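The cheesemaker of Porkdale would like you to slow down

Posted 09/03/2025

I had been buying Cistine for two years before I found out it was made in a converted feed store, a short drive from my own house. I'd assumed it came from somewhere with mountains. It's a small, flat goat cheese with a wrinkled ivory rind, and the first time I tasted it, at the counter at Beltrán, I bought a whole one and ate half of it in the car. So when the woman who makes it agreed to let me visit, I got there early and sat in the lot with a notebook like a kid waiting for the zoo to open.

Plimora, her creamery, is two rooms and a hallway. She asked me not to use her name. "Put the cheese's name in," she said. "It's been working harder than I have." She's been at it for 13 years, all of them in Porkdale, and before that she was a dental hygienist, a job she says prepared her surprisingly well. "I was already washing my hands forty times a day. I already had the shoes."

She started with two goats that a neighbor was giving up. Now there are 16, and she can tell you which one's milk is richest in spring and which one will not be milked if the radio is off. The radio is on a country station. They've tried others.

We talked in the make room while she ladled curd. I'd expected it to be noisy in there, but it's mostly dripping. She uses a shallow steel ladle and lays the curd into the molds in thin sheets, going around the table and then coming back to the first mold once it has sunk a little. I asked if there was a faster way.

"Oh, sure. You can dump it in with a bucket. People do, and some of them make good cheese. But this one wants layers. If you break it up too much it drains too fast and you get something chalky. I made chalky cheese for a whole year. My sister was very brave about it."

How did she figure it out? She laughed so hard she had to put the ladle down.

"I got the flu! I couldn't stand up for very long, so I'd fill the molds a little, go sit on an upturned crate, fill them a little more. It took me all morning. And that was the first batch I ever wanted to eat standing over the sink."

She still sits down between rounds, on a proper stool these days. While she rests, the curd settles, and then she's up again. I tried a row myself and tore every ladleful. She was kind about this and sold me nothing from that row.

The name of the cheese is a misspelling. She had written something else on a strip of tape in the early days, the tape got damp, and the buyer from Beltrán read what was left of it out loud as "Cistine." She liked it better. The shop took four cheeses that week and asked for more before the next delivery. These days she makes 600 in a good month and far fewer in winter, when the goats are dry and she spends her time fixing things and reading seed catalogs.

"November is when I get my kitchen back," she said. "I make soup. I call people. I find out who got married."

I wanted to talk about ripening, the part of cheesemaking that seems most like magic to me, and she took me down the hallway to see it. The ripening room is cool and damp and smells like mushrooms and wet stone. The cheeses sit on racks, turned by hand, and over a couple of weeks the rind goes from nothing to a faint fuzz to those lovely brain-like wrinkles. She picked one up and pressed it with her thumb, just at the edge, the way you'd check a peach.

"This one's a teenager. It looks finished and it thinks it's finished. It's not."

I asked what happens to all that care when somebody like me takes the thing home and sticks it next to the orange juice. I was a little afraid of the answer. Home storage turns out to be her favorite subject, and we spent most of an hour on it, far longer than we'd spent on goats.
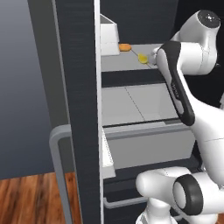 A tall refrigerator in dark charcoal, with the door open.

"People are scared of their refrigerators," she said. "They think it's going to ruin the cheese. It's fine! It's a bit cold and a bit dry, so you help it along."

Her way of helping goes like this. Take the cheese out of plastic wrap the minute you get home. Wrap it in cheese paper if the shop gave you some, or in wax paper with a loose fold. Put the wrapped cheese in a box with a lid, along with a small piece of damp paper towel that isn't touching it. Leave the lid cracked for a soft cheese. Keep the box low down, in the vegetable drawer if there's room, and well away from the back wall, where she has known cheeses to freeze.

Then comes the part she cares about most, which is taking it out again. She wants an hour on the counter for a small cheese and longer for a big wedge, under a bowl so it doesn't dry.

"Somebody wrote to me that Cistine had no flavor. I wrote back and asked how they were eating it, and they said straight from the fridge, on a cracker, with hot pepper jelly. Well! I said try it once my way and if you still don't like it I'll send your money back. They sent me a photo of an empty plate."

She has no patience for the idea that there's a correct cracker. She eats hers on toast, sometimes with a boiled potato, and in August with tomatoes and nothing else. She's fond of it when it's too old, too, when the middle has gone runny and the rind has some bite, and she thinks plenty of people throw it out at exactly the moment she'd start getting excited. If it smells like ammonia, she says, unwrap it and give it twenty minutes. If it still smells like ammonia after that, let it go.

We went outside to see the goats, who were extremely interested in my notebook. One of them got the corner of it, so if the next bit is vague, that's why. She told me about the first inspection, and a storm that took out the power in the middle of a make – she finished by headlamp, with her brother-in-law outside pulling on a generator that had not been started in years. She told me about the summer the well got low. She's not a person who dwells on the bad stretches, and each of these stories ended with something somebody had cooked for her.

Would she ever make the business bigger? She's been asked a lot, and she gave it real thought anyway, scratching a brown doe behind the horns.

"I could get more goats. I could hire somebody to ladle. But I like ladling, and I'd end up being the person who sits at the desk. I did look at a second cheese. I've got a few trial ones at the back on the bottom rack, a washed one, kind of stinky. I'm not ready to talk about it."

She was ready to let me taste it, though, and I can report that it's wonderful – salty and a bit like bacon, with a rind that sticks to your fingers. It has no name yet. She's leaving a strip of tape on the rack and seeing what the damp does.

Beltrán gets its Cistine delivery at the start of each week and it does sell out, so call ahead. Plimora doesn't have a shop, but there's a cooler by the gate with an honesty box when she has extra. Bring small bills, and don't lean on the fence if you're holding paper.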